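Home | Laundry | Storage | Repairs | Contact
Filed under: Clothes care
2 min read

Folding heavy dark garments on a bed

A bed is a workable folding surface if the cover is pulled tight first. A striped cover helps, as the stripes give a straight line for the hem.

1. Clear one half of the bed. Pillows and finished items stay on the other half.
2. Empty all pockets and close any zips.
3. Lay the garment down and find the waistband or neck before pulling anything straight. On black fabric the seams are easier to find by touch.
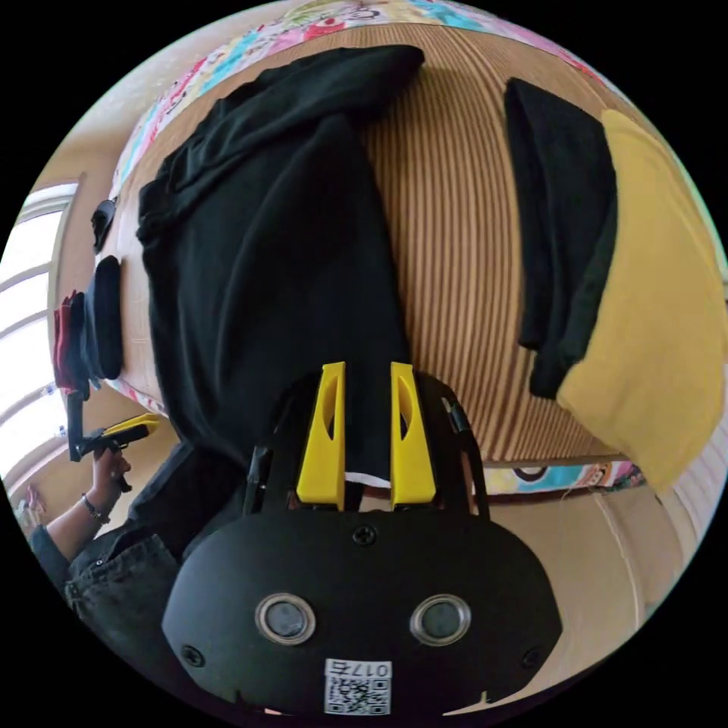 Guilan Shao disagrees with step 3 and would always start from the cuffs, on the grounds that a twisted sleeve or leg shows up there first. Either order is acceptable for thick jersey. For thin knits, start at the neck.

4. Smooth outwards from the centre with a flat hand. Do not tug at the edges.
5. Fold lengthways in half. Sleeves go flat across the back, legs one on top of the other.
6. Fold crossways into thirds. For a shelf 70 cm deep, two rows will fit, one behind the other.

Stack no more than 7 heavy items. Place the thickest at the bottom with the folded edge facing out.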